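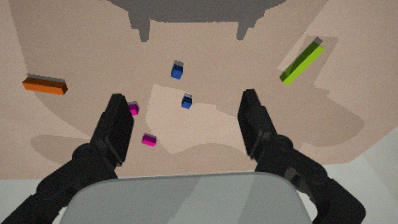
Tegwen Wogan wrote to me after the last handout that she would begin with the arm and leave the simulation for later, because a motor that is badly mounted teaches you more in one evening than a model does in a week. I respect this opinion. In our course we keep the other order, and this handout follows it.

Handout 2: From the model to the bench

We build a small arm with a parallel gripper, to be used at home or in the shared workshop at Ginddale. Before you cut any part, you should have the arm, the table and the small blocks in the simulator, and the gripper should be able to stand open above the blocks without touching the table.

Please check these points in your model:

Base. Put it at one end of the table and measure from the table edge to the first joint. Write this number on your drawing. Many errors come from here.

Fingers. Open them fully and look from the wrist view. If a finger hides the block you want, change the approach angle first and the finger shape later.

Blocks. Use bars as well as cubes. A bar that lies diagonally needs a rotation of the wrist, and a cube often forgives a wrong one.

Shadows. The arm throws its shadow on the table, so if you find blocks by color, test every color in shadow also.
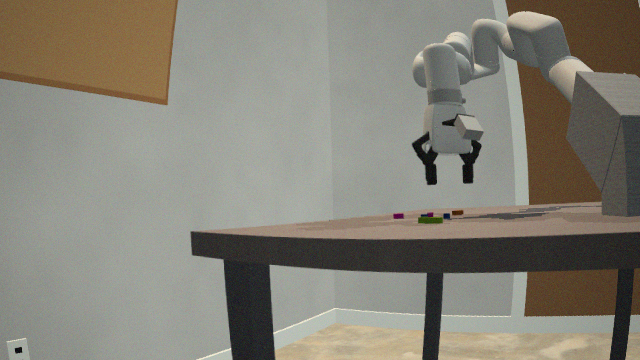

How high should the open gripper wait above the table? Set 15 cm for the first tests, and lower it only when the downward move has been repeated 32 times without a stop.

For the Muria group: Elin Voyle has corrected the joint limits in the shared file. Please take the new version before you print the links. The old one allowed the elbow 40 degrees too much, and Iolo's first bracket was broken by this.

Homework: bring the drawing with your base measurement, and one finger printed at full size. The second finger can wait until April.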